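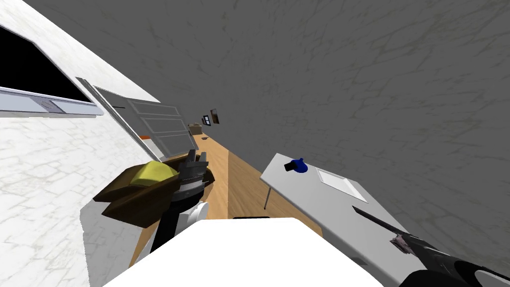
I've been trying to pick a floor for our back hallway since February, and I'm finally down to two finishes from Whitlock. One is a gray that looked great in the store and like wet cement at home. The other is a light honey color, pretty close to the planks between those white and gray walls, and I keep coming back to it! It does cost more - $266 more for the whole hall - so I've been eating a lot of soup.

The old carpet came up in one evening. The staples did not. I pulled 217 of them (yes, I kept a tally on the wall) and my knees are still mad at me.
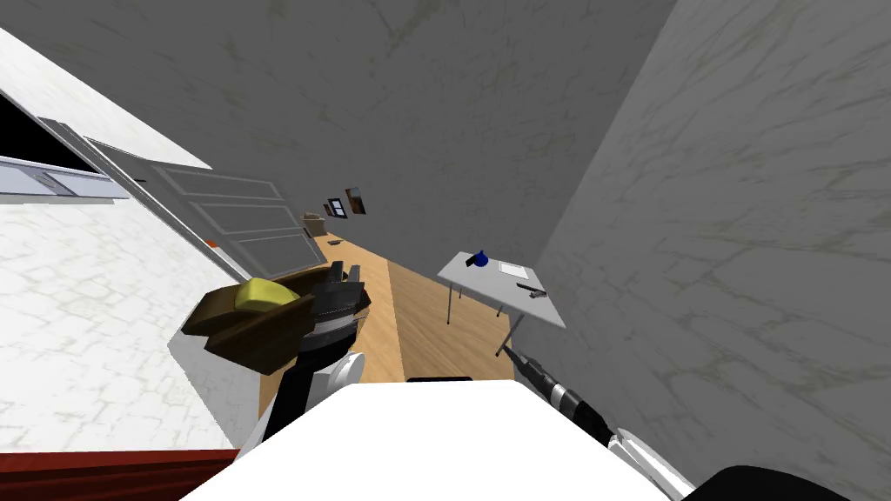 What I'm doing next

Ordering the honey, plus one extra box, and then sanding that squeaky spot by the bathroom.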